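Print this page
E-mail this page

Preparing a Shared Care Plan With an Aging Parent

A shared care plan is a short written record of the help a parent wants, the help a parent does not want, and who will provide it. The Plurnwood Family Support Office recommends that families write one before daily help becomes necessary.

Step 1. Hold a first conversation. Choose a time when the parent is rested. Limit the group to three people, including the parent. Begin by asking which tasks have become tiring, and write down the answers in the parent's own words.

Step 2. Sort the tasks. Use two headings: "I will do this myself" and "I would like help with this." The parent decides where each task belongs. Relatives may raise a safety concern — stairs, stoves and medicines are the usual ones — but should not move an item without agreement.

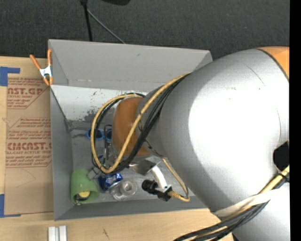 Step 3. Assign each task to a named person. "The family" is not a sufficient entry. Record the day, the task and a substitute. Relatives who live far away may take on bills, telephone calls or appointment scheduling.

Step 4. Sign and copy the plan. The parent keeps the original. Each helper receives a copy, and one may be placed in the parent's medical file on request.

Step 5. Review the plan every four months, and after any hospital stay. A parent may withdraw consent to any item between reviews.

Questions may be directed to Philomena McGrath, Family Support Office.

Last updated: 9/10/25

Related items
Respite Care: How to Apply
Talking With a Parent About Driving
November Caregiver Evenings at Tierney Hall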